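Let the Bored People Teach the Robots

I've spent most of this year teaching machines to pick things up, and I've landed on an opinion that gets me odd looks at lunch: the best teacher for a robot is somebody who's a little bored.

At Borkora we started out with remote control. You sit at a desk, you wear the headset, you steer an arm on the far side of the building, and after 20 minutes your neck hurts and you've put one tube in one tray. It's clever stuff! But everybody drives like they're taking a road test. They creep up on the thing, they stop, they creep some more, and the robot learns to creep too.

Then we switched to hand-held grippers, the kind you squeeze yourself, and moved the work out of the lab (our side room in the Allalcombe building, which I do not miss) and onto whatever table was free. Packets, bottles, shiny things that crinkle, tall things that tip over if you breathe on them. 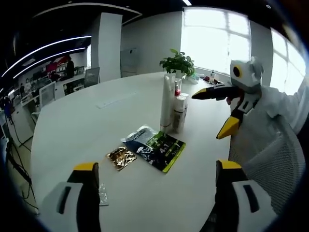

My favorite part is how quickly people quit performing. For the first dozen tries they're stiff and careful, and then they start chatting, and their hand just goes and does the job the way a hand does. Those are the tries I want. Our last batch came to 3,603, and we kept 2,983 of them. If it were up to me I'd have kept more of the sloppy ones — a fumble followed by a decent recovery is worth a lot, and we throw those out like they're spoiled milk.

I know the case for remote control. The arm in the recording is the arm you'll be using, so nothing gets lost between a human wrist and a motor. Fair enough. For heavy jobs, or anything hot, I'd pick it too. For a foil packet on a table, though? Give me someone with a gripper and the radio on.

We did 767 tries by remote control last September, and I've watched every one. You can see people thinking before each move. I'd like the next robot I work with to learn from somebody who was thinking about dinner.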